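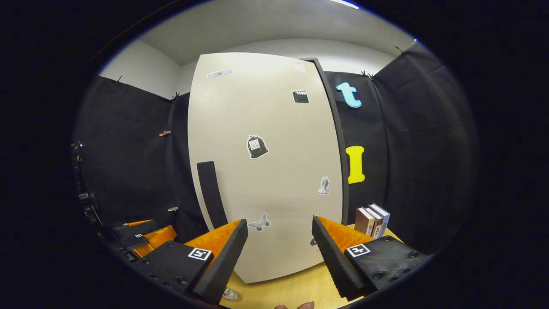
**Tetley** is our pose tracking and episode cleanup tool for hand-held grippers. You feed it wide-angle wrist video and it gives you back a camera path, a finger width for every time step, and a list of the bits it isn't happy with.

We built it in Runidville for our own manipulation work, and it's grown into something we're really keen to share!

### What it does

- Reads the square tags on both fingers and turns their spacing into a jaw opening
- Solves the camera path from fixed features in the room (stickers, book spines, lettering on a curtain, they all help)
- Lines up 2 grippers on one clock, so left and right hands share a timeline
- Flags stretches where a tag drops out, and fills short gaps of up to 14 samples
- Exports to Peng, our planner, or to plain CSV

The fisheye model is the part we love most. Earlier builds fell over near the rim of the lens, right where the second gripper tends to turn up. Florian Rüegg rewrote the calibration from scratch and the rim is now properly usable, which means far fewer episodes in the bin.

### Getting good tracks

Plain black cloth gives the solver very little to grab onto. Stick a few things on it, in different colours if you can, and leave them put for the whole session. Recalibrate after any lens swap. Glossy tags are a pain under ceiling lights, so print them matte.

### Requirements

Linux, 49 GB of free disk for the sample set, and a GPU if you're impatient (it'll run on a laptop overnight).

The Tallthorpe build adds live preview. It's still a bit rough on long recordings, so save often.

Page updated 9/3/25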